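Week 4 notes: Can a machine tidy the bedroom yet?

Welcome back, everyone, and thank you for the lively discussion after last week's session on warehouses. A few of you asked why we spend so much of this unit on bedrooms and kitchens when the money is in factories. It's a fair question, and I'm going to take the long way round to answering it, as usual.

Start with the Truveck case in your reader. On that line the machine lifts one kind of carton, always the same way up, 900 times a shift, and it does the job very nicely. The cartons are stiff, the lighting never changes, and somebody has bolted down everything that could possibly wander. Now think about the top of a bed on a Saturday morning. Nothing is bolted down, half of what you touch changes shape when you touch it, and the surface underneath sinks a little wherever you lean on it (try writing a postcard on a quilt and you'll see what I mean!).
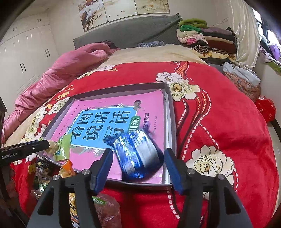 Figure 4.1. Snack packets, a workbook and a tray on a blanket. Note the open jaws at the foil packet.

Look at the foil packet first. It is shiny, so its brightness depends on where the light falls, and a vision system can have real trouble deciding where the packet stops and the reflection starts. The clear packets are harder again, as much of what you see belongs to whatever is inside or behind them. Then there's the blanket, with its big cream blossoms on red. You and I ignore the flowers without any effort. A program has to learn to.

Grip is the other half of it. Squeeze a crinkly packet too gently and it slides away, too firmly and you have crumbs. In the Skidden trial we read in September, the gripper managed boxed goods well and soft bags rather poorly, and the authors were good enough to print all 385 attempts so we could go through the failures ourselves.

So, can machines do chores yet? My own answer is some of them, slowly, in rooms that have been made easy. I'm more hopeful about single steps, such as putting a packet in a tray, than about "tidy the bed" as a whole job, where the machine must also decide what belongs where.

For next time

Please read the Nowakowski chapter on soft objects, skipping the maths if it frightens you. Then choose one small chore at home and write down every step, including the ones your hands do on their own. A page is plenty. Bring it along to the tutorial, and do keep your colour-coded lists if you made them for week 3, as we'll use them again.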